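Häufige Fragen zu unserer Datensammlung

Ich bekomme zu unserem Projekt Vamier inzwischen so viele Mails mit denselben Fragen, dass ich die Antworten hier mal zusammenschreibe. Falls was fehlt, schreibt mir einfach, ich ergänze dann (wenn auch nicht immer sofort).

Was sammelt ihr da eigentlich?
Beispiele fürs Umräumen. Flaschen, Behälter, Körbe, Tabletts, also alles, was man im Haushalt oder im Labor ständig von A nach B stellt. Jeder Durchgang wird aufgezeichnet, mit Kamerabildern und Gelenkstellungen, und daraus lernt unser Modell später, wie so eine Bewegung aussehen soll.

Wie viele Aufnahmen habt ihr schon?
Im Januar waren es 1221, jetzt sind wir bei 1496. Klingt nach viel, ist für so ein Modell aber echt noch überschaubar!

Warum immer dieselben Flaschen?
Die Flaschen bleiben eine Weile gleich, dafür ändern wir, wo und wie sie liegen. Mal steht eine aufrecht, mal liegt sie schräg im Korb, und genau diese schrägen Fälle sind fürs Lernen Gold wert. Danach kommt der nächste Satz Gegenstände dran.

Aus welchen Blickwinkeln nehmt ihr auf?
Einmal fest von außen auf den ganzen Tisch und einmal direkt vom Greifer aus. Beides zusammen bringt dem Modell deutlich mehr als eins allein, jedenfalls nach unseren bisherigen Versuchen.

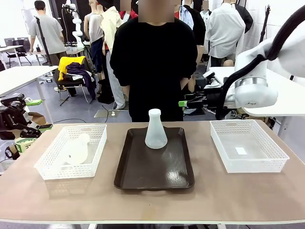 Der Arbeitsplatz, einmal von außen und einmal vom Greifer aus:
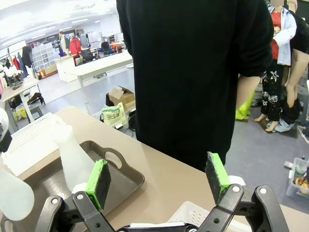
Was passiert mit misslungenen Versuchen?
Die heben wir auf, bekommen aber eine eigene Markierung. Fürs erste Training nehmen wir nur die sauberen Durchgänge, später schauen wir uns an, ob das Modell aus den verpatzten noch etwas lernen kann. Wirklich löschen tun wir nur Aufnahmen, bei denen eine Kamera ausgesetzt hat.

Wie lang dauert ein Durchgang?
Kommt sehr auf die Aufgabe an. Eine einzelne Flasche umsetzen geht in 13 Sekunden, wenn man geübt ist. Am Anfang habe ich für dasselbe gefühlt eine halbe Ewigkeit gebraucht und zwischendurch laut geflucht.

Wer prüft die Daten?
Florante Dimaculangan und ich, jeweils unabhängig voneinander. Wenn wir uns bei einer Aufnahme nicht einig sind, gucken wir sie zusammen nochmal an. Die Software dafür heißt Tasineo, die haben wir selbst gebastelt, und ja, die Oberfläche ist hässlich.

Kann man die Daten herunterladen?
Noch nicht. Wir wollen erst die Beschriftungen vereinheitlichen, da heißt derselbe Behälter im einen Ordner »Korb« und im anderen »Box« (meine Schuld, sorry).

Darf ich eigene Gegenstände vorschlagen?
Sehr gern! Am besten etwas Leichtes, das nicht zerbricht und das man leicht nachkaufen kann. Schreibt bitte die ungefähre Größe dazu und ob der Gegenstand durchsichtig ist, das macht beim Erkennen nämlich einen ziemlichen Unterschied.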